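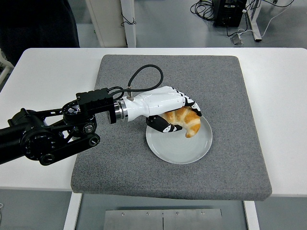
Buying an arm and hand: common questions

Do the arm and the hand come as one item?
No. They are quoted on separate lines. Most sites order the arm first and add the hand once the mounting flange is agreed.

What does the hand cost to maintain?
Allow 1,248 a year per hand, before tax. That covers fingertips, one cable and a yearly check by Telska.

How long is delivery?
Arms take 3 weeks. Hands take 14, so order in May if you need one for autumn.

Do we need spares?
Budget for two spare sets of fingertips. Joint motors are not kept on site — Rirkton swaps them under the service plan.

Can it handle food?
It can be used for handling trials with bread and pastry. For anything that will be sold or eaten, ask Kinga Hegyi for the food-contact quote, as the gloves are priced separately.

What is usually left out of the budget?
The table, floor space for the control box, and cable runs. Put these in from the start.

Who signs off the order?
Botond Csonka, up to the site limit. Above that it goes to Bülent Keskin.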